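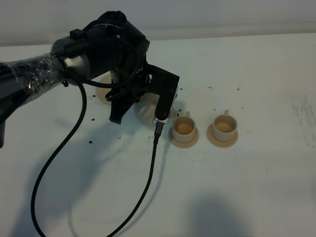 Chapter 4
Pouring, Serving, and the Art of the Small Table

I learned to pour tea from a pot no bigger than a plum. It came from a toy set, and I was already a grown woman with a job in a hotel dining room when I finally sat down with it. My first boss at the Ullham had watched me flood a customer's saucer in July and sent me home with a miniature tea service and one instruction – practice until you're bored. I wasn't bored for weeks! Small cups are terribly hard to fill, and by the time I went back to the full-size pots they felt as roomy as buckets.

So that's how we're going to start, too. In the first three chapters you laid tables, folded napkins and carried trays, and (I hope) got over the fear of dropping things. Now we add liquid, and liquid changes everything. A fork in the wrong spot can be nudged back. Tea on the cloth stays on the cloth.

What you'll need

A toy or doll-size tea set is fine, any material, as long as the cups hold water. You want a pot with a lid, at least two cups, and a saucer for each of them. Set up on a pale, bare table. Skip the tablecloth for this chapter, as it will soak up your drips before you've had a look at them, and your drips are what we're here to study. Use cold tea or cold coffee. Plain water works, but you'll miss half your mistakes.

My own students at the Wilta evening school filled in 282 practice sheets last year, and I read every one of them (with a pot of tea beside me, naturally). The most common note by a mile was some version of "the cup was fine but the saucer was wet."

How full is full?

Most beginners pour too much. I think it's generosity, mostly, or nerves. You see the level climbing, it looks so nice and dark up there near the rim, and you keep going. Then somebody has to lift that cup. Aim to leave a finger's width of space in an ordinary cup. In a toy cup, leave whatever you can manage and move it as little as possible.

Look at the two cups in the next picture. The one on the left is filled nearly to the brim, and its saucer is the one I'd rather be handed. The one on the right has a little pool beside it in the saucer, with a bit over the edge and onto the table. In a dining room I would swap that saucer for a clean one before it went anywhere near a guest, and wipe the table while I was at it. Notice the pot as well – it has a saucer of its own, a habit I picked up from the old Villaseñor tea rooms and have never dropped.
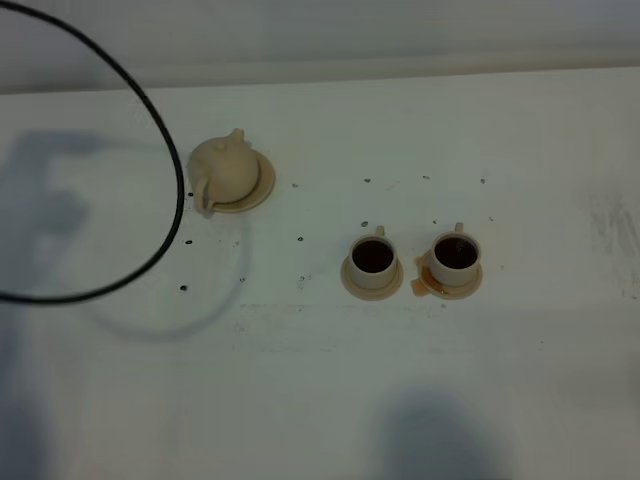

Exercise 4.1: Two cups, two saucers

Set your cups side by side with a little space between the saucers. Pour the first cup, stop, and put the pot down. Then pour the second. Lift both cups and check underneath for drips. Write down what you find, dry everything off, and go again with the pot in your other hand. Do this up to 71 times over the week, or until your saucers stay dry five rounds in a row. Keep your notes handy, because we'll use them in Exercise 4.2, when the tray comes back.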